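1/ Since April we have a robot arm in the plan for our canteen kitchen in Tulbridge. I work there 12 years, so people ask me what changes. I try to answer.

2/ First, everything is tried in the simulator. Sanne Jansen builds the kitchen on her computer and we cooks say what is wrong with it. I had never been asked such a thing before.

3/ Plates and bowls are the difficult part. Two views from the simulator, the arm at a plate and then a close one at a bowl:
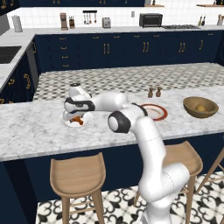
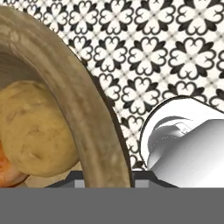

4/ What changes for us
Gijs Dewulf will do 3 mornings of portioning less and learn to check the robot's work. He is content. Godelieve Van Damme is not, she likes the portioning and she told this to the management very clearly.

5/ What stays
Tasting, seasoning, talking with the guests. We serve over 28 tables and no one wants to discuss the soup with an arm.

6/ My worry is the hours. We have a promise for this year, on paper. For next year I have only heard words. I will write again when I know more.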